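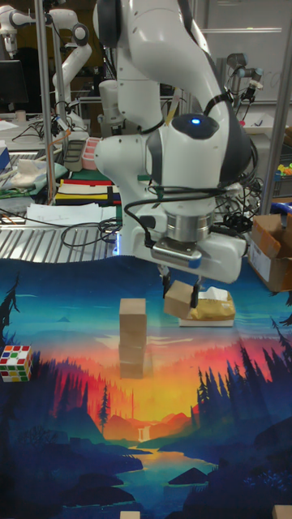 Bench Arm Inspection - Block Stacking Chore
Inspector: Wafula Mussa. Second reader: Mutua Mugo
Bench: Hamasow, Friday, before the afternoon run

1. Arm mounting and base
Result: OK
Comment: Bolts checked by hand, no play. The warning triangle on the base is in place and must not be covered with tape.

2. Cables at the wrist
Result: OK with remark
Comment: They hang in loops. Please move the arm slowly through its full reach one time and watch that no loop catches on the gripper.

3. Gripper and grip force
Result: OK
Comment: Wooden blocks only for now. Mutua wants to try cups from the Umavitz kitchen list - I do not agree yet. A dropped block is nothing, a dropped cup is broken pieces on the bench.

4. Speed limit
Result: OK
Comment: Set to 200 mm per second. Without a person near, 600 is allowed, but for stacking I see no benefit.

5. Mat and loose objects
Result: Repeat before each run
Comment: The mat must lie flat, also at the back edge. Blocks which are not in use can stay at the front, and the cube at the left side.

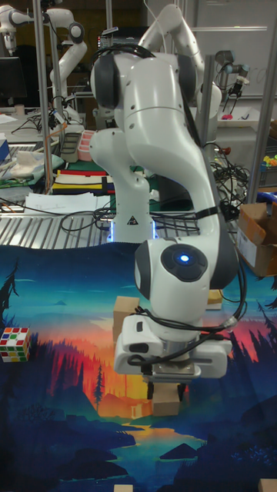
6. Tables behind the arm
Result: Not OK
Comment: Loose papers and cloth are too many for my taste. Please put the papers in a folder, and the black cables should be tied.

7. Emergency stop
Result: OK
Comment: Pressed two times, the arm stopped both times.

8. Is the chore ready without a person?
Result: No
Comment: In May we logged 41 stacking runs and 35 finished with no help. For a shop floor this is not enough, and for a home also not. Clearing a table is harder than blocks, so the Selen trial should wait. A person stays at the stop button until the next inspection.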